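ストゥーディオ用ではなく厨房用に 給食受託のオデル、ロボット調達計画の初年度分を固める

給食受託会社のOdell(オデル)は、調理補助ロボットの調達計画のうち、初年度に発注する分の内容を固めた。購入するのはアーム2台と交換用グリッパー、作業台、保守契約で、当初案に入っていた移動台車は次年度以降に回す。社内では10月に予算案の最終版が回覧され、取締役会が承認した。

計画を担当したのは設備企画室のセルピル・クルムズギュル(Serpil Kırmızıgül)室長である。室長によると、検討の出発点は昨年度の人員配置の見直しだった。同社が受託する厨房では、朝の仕込み前に行う器具の並べ替えと、昼の提供後に行う台の片付けに人手が取られている。昨年度、設備企画室が一つの厨房で作業記録をとったところ、台の上の物を動かすだけの作業が1823回記録された。包丁や火を使う工程は含まない。

「調理そのものを機械に任せる計画ではありません。台の上の物を決まった場所に戻す、布巾を端に寄せる、カップを棚の手前に置く。そこまでです」とクルムズギュル室長は話す。

見積もりを依頼した先は3社で、最終的にアーム本体はBrurneo(ブルルネオ)、グリッパーと周辺部品はStasiv(スタシウ)から購入する。もう1社は本体価格では最も安かったが、指先部品の納期が示されず、保守の窓口も国内になかったため見送った。

価格の比較では、本体よりも消耗品の扱いで差が開いた。グリッパーの指先に貼るパッドは消耗品で、Stasivの見積もりでは年間68組を使う前提になっている。オデル側は当初その半分以下で足りるとみていたが、試行のあとで先方の数字に合わせた。パッドの単価は低いものの、交換のたびに位置合わせをやり直すことになり、その作業時間も保守費に計上した。

予算の内訳は、本体と制御装置が最も大きく、設置と配線の工事、作業台、教育費、消耗品、保守契約の順に続く。予備費は300万円とした。工事費は厨房によって差が出る。コンセントの位置が作業台から遠い厨房では配線の引き直しが必要で、壁の状態によっては補修も見込まなければならない。初年度の設置先を2カ所に絞ったのも、工事費の読みにくさが理由の一つだという。

経理を担当するヤリナ・ヴァクレンコ(Yaryna Vakulenko)課長は、リースも検討したと説明する。リースであれば初年度の支出は抑えられるが、契約期間中にグリッパーを別の型に替えると、構成変更の手数料がかかる。どの型が自社の作業に合うかを決めきれていない段階では、グリッパーだけでも買い取りにしたほうがよいと判断した。本体についても、5年以上使う場合の総額を比べて購入を選んだ。

「ソフトウエアの利用料が一番もめました」とヴァクレンコ課長は言う。見積書では本体価格に含まれるように読めたが、確認すると2年目から別料金だった。課長は3社すべてに、5年分の支払額を年ごとに書き出した表を改めて出すよう求めた。提出された表は書式がばらばらで、項目をそろえ直すのに2週間かかった。

作業台の仕様も論点になった。台の高さは現場の調理員に合わせるか、アームの可動範囲に合わせるかで意見が分かれ、最終的には人に合わせ、アームの取り付け位置を調整することにした。天板は既存の厨房と同じ種類のものを使う。表面に細かい模様がある天板では小さな物の見分けが難しくなるとの指摘が販売元からあったが、天板をすべて替えると予算を超えるため、既存の台を前提に試験を続ける。

試験は本社の一室で続いている。台の上に形や硬さの違う品を並べ、つかむ、置く、押し寄せるといった動作を1回ずつ記録する。本物の食器や食材に加え、玩具も使う。落としても割れず、毎回同じ形のものを用意できるためだ。品目の表は現場の調理員から集めた希望をもとに作成し、月ごとに入れ替えている。

試験の責任者は技術担当のボフダン・コスティウク(Bohdan Kostiuk)氏。同氏は品目の表に、柔らかい物を必ず一つ入れるよう求めている。硬い物だけで試した成績は、厨房に持ち込んだときの参考にならないという。布は置くたびに形が変わり、つかむ場所を前もって決められない。皮むき器のように薄く平らな物は、指先を台すれすれまで下げなければならず、指先の形の違いが結果に出やすい。

購入前の評価では、販売元の実演の結果をそのまま採点に使わなかった。3社とも実演では滑らかに動いたが、使われた品は販売元が選んだものだった。オデルは自社で選んだ品を持ち込み、同じ並べ方で900回の動作を各社に依頼した。引き受けたのは2社で、残る1社は回数を減らすよう求めた。オデルは応じず、この社の評価は書類のみで行った。

失敗の数え方も事前に決めた。物を落とした場合と、つかめずに空振りした場合は別の欄に記録する。隣の物に触れて動かした場合は、目的の物をつかめていても失敗とした。厨房では倒れた瓶の中身がこぼれれば作業が止まるためで、販売元の一つからは厳しすぎるとの意見が出たが、基準は変えなかった。

初年度の設置先は、病院と社員食堂の厨房が一つずつ。いずれも受託契約の残りが3年以上ある。契約が短い厨房に入れると、更新されなかったときに撤去と移設の費用がかかる。移設費は見積もりの段階で別に取り、予備費からは出さない扱いとした。顧客側との費用分担はなく、設備はオデルの資産として計上する。

病院の厨房では、設置に先立って衛生管理の手順書を改める。アームの清拭は調理員ではなく、教育を受けた担当者が行う。教育の対象は1カ所につき4人で、停止の手順と指先の交換、清拭の方法を2日間で学ぶ。教育費には、受講中に厨房へ入る代わりの人員の人件費も含めた。

現場からは慎重な声も出ている。社員食堂の厨房で主任を務めるメレアナ・サトクリフ(Mereana Sutcliffe)氏は、説明会で設置面積について質問した。「昼前の厨房は人がすれ違うだけで精いっぱいです。台の端を機械に渡すなら、その分の盛り付けをどこでするのかを先に決めてほしい」。設備企画室はこれを受け、設置前に仮の枠を台に取り付け、その範囲を使わずに2週間営業する期間を工程に加えた。この期間のため、稼働開始は当初の予定より遅れる。

移動台車を見送ったことには、社内に異論もあった。台車があれば1台のアームを複数の台で使い回せるとして、技術側は導入を推していた。一方、床の段差や排水溝のふたの補修費が厨房ごとに異なり、見積もりがまとまらなかった。台車の候補としていたKudden(クッデン)の製品については、来年度に改めて価格を取り直す。
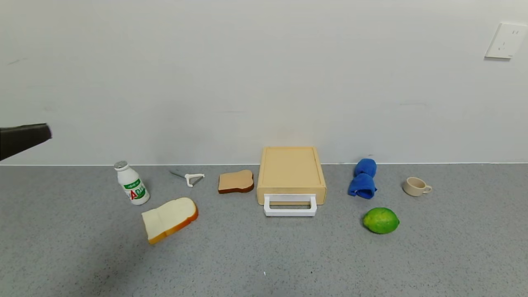 文・写真 デミド・アントニウク(Demyd Antoniuk)/設備・調達面担当 2025年11月20日

試験の台には、緑のライムや青い布、白い皮むき器、玩具のパンなどが並ぶ。灰色のグリッパーが左から台の上に出ていた。白い小瓶もあり、コスティウク氏によれば、胴が丸く首の細い瓶は、つかむ高さによって指先の当たり方が変わる。こうした瓶は今後も品目の表に残すという。

同氏が次に予算を求めているのは、指先部品の予備である。現在の計画では本体1台につき2種類を用意するが、薄い物と柔らかい物を同じ指先で扱うのは難しいとして、3種類目の追加を申請した。設備企画室は、予備費を崩さず、次年度の消耗品費を前倒しする形で認めるかどうかを検討している。

発注は2回に分ける。1回目はアーム1台と制御装置、教育の一式で、社員食堂の厨房に入れる。2回目の発注は、この厨房で3カ月間使った結果をみて決める。契約書には、1回目の検収で条件を満たさなかった場合、2回目を違約金なしで取り消せるとの条項を入れた。Brurneoは当初、2台一括での契約を希望し、分割にすると値引き幅が縮むと伝えていた。ヴァクレンコ課長は「値引きの差額は、取り消せる権利の代金と考えて予算に載せた」と話している。

検収の条件は、自社試験と同じ数え方による成功率と、1日あたりの停止時間の二つ。停止時間には、調理員が安全のために自分で止めた時間も含める。ただし清掃のための停止は除く。条件の数値は契約上の理由で公表していない。

導入の効果について、オデルは人員の削減額を計画書に載せていない。空いた時間は、現在は残業で対応している下膳後の記録作業に充てる。残業代の減少分は見込んだが、その額だけでは5年で購入費を回収できない計算だという。クルムズギュル室長は取締役会で、不足する分は採用難への備えとして説明した。承認の条件として、1回目の検収後に収支の見通しを出し直すことが付いた。

取引先への説明は、社員食堂の委託元から始める。病院側には手順書の改定案がまとまり次第、示す予定。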